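Halstead Community Kitchen
Thread: Notes on the presentation of bread at shared tables

1/ The Halstead Community Kitchen has revised its guidance on how bread is set out at shared meals. The full text is held at the front desk. This thread gives the main points for hosts, kitchen staff and groups that use the dining room.

2/ The previous guidance was written when all bread at Halstead was sliced in the kitchen and sent out on trays. Whole loaves and individual buns are now served at most meals, and the old text gave hosts very little help with either.

3/ The revision was prepared by Phyllis Yeoman, Head of Dining Services, with Kamol Wiriya of the bakery section. Comments from 96 hosts were read before the final draft was approved.

4/ The comment made most often concerned baskets. Hosts asked whether a basket should be lined, how full it should be, and whether different kinds of bread may share one. These questions are answered in posts 8 to 13.

5/ Timing first. Bread is brought to the dining room once the tables have been wiped and allowed to dry. It is not set out before the water jugs. Hosts who arrive early are asked to leave the bread on the bakery rack until the room is ready.

6/ Loaves should be fully cool before they leave the bakery section. A warm loaf placed in a basket or under a cloth softens on the underside, and a braided loaf will lose the firmness of its crust first along the joins.

7/ Requests for warm bread can be met for small groups. Please speak to the bakery section by 10 a.m. on the day of the meal. Warm bread is sent out on a rack and moved to the table by the host.

8/ On baskets: Halstead keeps woven baskets in two shapes, oval and round. Oval baskets are used for buns and rolls at long tables, where they can be passed from hand to hand. Round baskets stay in the middle of the smaller tables.

9/ A cloth liner is required when the bread is floured, seeded or sticky. Plain buns with a firm crust may be placed directly in a clean, dry basket. Liners are stored in the second drawer under the serving counter, folded in thirds.

10/ A basket should be filled to a point where each bun can be picked up without touching another. Hosts have sometimes been taught to heap the bread so that the table looks generous. We ask that this practice be discontinued. Extra buns can be held back and brought out during the meal.

11/ Different kinds of bun may share a basket, with one exception. Any bun that contains nuts or has a nut topping is served separately, with its own label and its own tongs. This applies at every meal, including private bookings.

12/ Baskets are brushed out after each use with the stiff brush kept on the hook by the sink. They should not be soaked. If a basket has been marked by butter or jam, wipe it with a damp cloth and leave it on its side overnight.

13/ Any basket with a broken strand on the rim should be handed to the front desk. Five were withdrawn in March for this reason. Please do not trim loose ends with kitchen scissors, as the weave will open further.

14/ On whole loaves: a braided loaf is presented uncut. It is a bread that people like to see before it is served, and the person hosting the table may invite a guest to cut the first slice. A bread knife and a board are supplied with each loaf on request.

15/ A long loaf should be placed at an angle to the table edge. Guests on both sides can then reach it, and the host can draw the knife across without turning the board. Once cutting begins, the loaf must be on a board. No loaf is to be cut directly on the table surface.

16/ Slices from a braid should follow the line of the strands where possible. A slice of one finger's width holds together well. Thinner slices tend to separate at the twist and are better kept for toast or pudding.

17/ Kelly Goodall of the bakery section has asked us to explain the color of the current braids. The dough is brushed once before the final rise and once before baking. The raised parts of the braid take a deeper color, and the lower parts remain pale. A pale stripe does not mean that the loaf is underbaked.

18/ 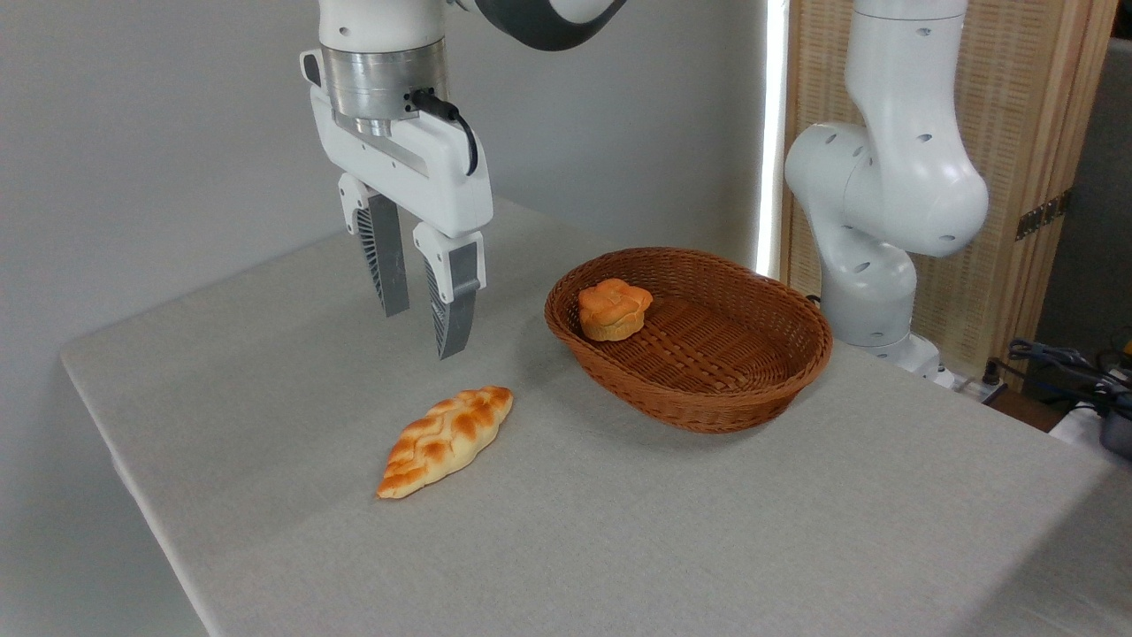
Braided loaf, and a round bun with a lobed top in an oval basket.

19/ Shaped buns are made in smaller numbers than plain rolls. They are intended for the children's table, for birthdays and for guests who have ordered them ahead. When supplies are short, the children's table is served first.

20/ The bakery section can provide up to 100 shaped buns for a single meal with two working days' notice. Larger orders are passed to our partner bakery at Pundamton, and the order form has a separate box for this. Please complete both sides of the form.

21/ Leftover bread. Whole loaves that have not been cut or handled are returned to the bakery section and used the next morning. Bread that has been on a guest table, cut or uncut, is not returned to the rack. It goes into the covered bin marked for crumbs and pudding, or is discarded if the bin is full.

22/ A number of hosts asked why a bun that has sat alone in a basket through a meal cannot be put back. The rule is the same for one bun as for a full basket. We recognize that this is disappointing and ask hosts to offer the last pieces to guests before the table is cleared.

23/ Training. A short session on table setting will be given by Eftychia Psarras in the dining room at 2 p.m. and repeated at 5:30 p.m. Dates are posted beside the staff entrance. New hosts are expected to attend one session before taking a table on their own.

24/ Hosts at our sister kitchen in Grernance may attend the Halstead sessions. Names should be sent in advance by their own supervisor. Aprons are provided, and outdoor shoes should be changed at the door.

25/ Printed copies of the guidance are available in standard and large type. We have 351 copies on hand, and each regular host may take one. Groups that book the dining room only once or twice a year are asked to read the wall copy.

26/ Two corrections to the printed version. On page 3, "round basket" in the second line should read "oval basket." On page 6, the extension given for the bakery section is out of date, and calls should go through the front desk until a new one is assigned.

27/ Questions about bread, baskets or the order form may be sent to Ifigeneia Athanasiadis at the front desk, in person or by note. Replies are normally given within three working days. Questions about allergies should be raised with Phyllis Yeoman directly and before the meal concerned.

28/ The guidance on butter, spreads and oil is being reviewed separately. Until it is issued, the existing card on the refrigerator door remains in force.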